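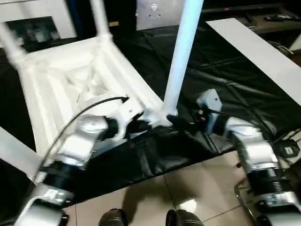
Chaise plastique blanche, dessous de l'assise, nervures moulées.

Accueil Fils Médias Réponses

Nerance, chaise blanche. 1/4
Couchée sur drap noir pour le contrôle du dessous. Sur fond clair, on perd les arêtes du moulage.

2/4
À regarder d'abord : la jonction pied/assise. La matière y est plus épaisse, donc retrait au refroidissement et amorces de fissure possibles.

3/4
Les nervures reprennent la flexion de l'assise. Une nervure fendue = rebut, pas de colle.

4/4
Lot de 355, reste celui de Huldale en février. Grille de contrôle : voir avec Frauke Petersen.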